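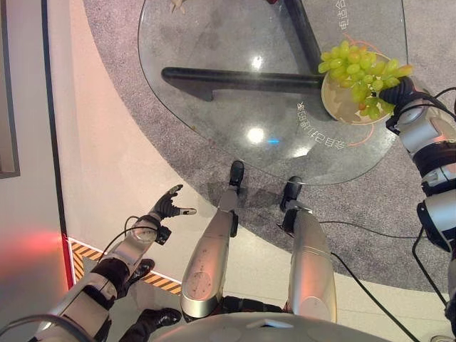 Figure 1. Bowl of green grapes and round glass table.

4. Setting Up the Orchestra Pit for Ballet Performances

This section applies to the Flesness Theater pit lift and to all full-length ballets with live orchestra.

1. Confirm with the stage manager that the stage is clear of dancers before the lift is moved.
2. Turn the key on the Pradent control panel to PIT and hold the green button until the lift stops at the marked level.
3. Lock both safety gates. Return the key to the stage office.
4. Set 21 chairs and stands for the string section according to the seating chart. Leave the center aisle open for the conductor.
5. Connect the stand lights to the Ilie dimmer and set them to the level listed on the cue sheet.

CAUTION: Do not load the lift beyond 2,380 pounds while it is moving. The harp and timpani are brought in after the lift is locked.

Note: The conductor must have a clear view of the dancers' feet - check this from the podium with the house lights down.

6. Record the setup in the pit log. Questions about seating go to Roos Verbeke, Orchestra Operations, extension 751.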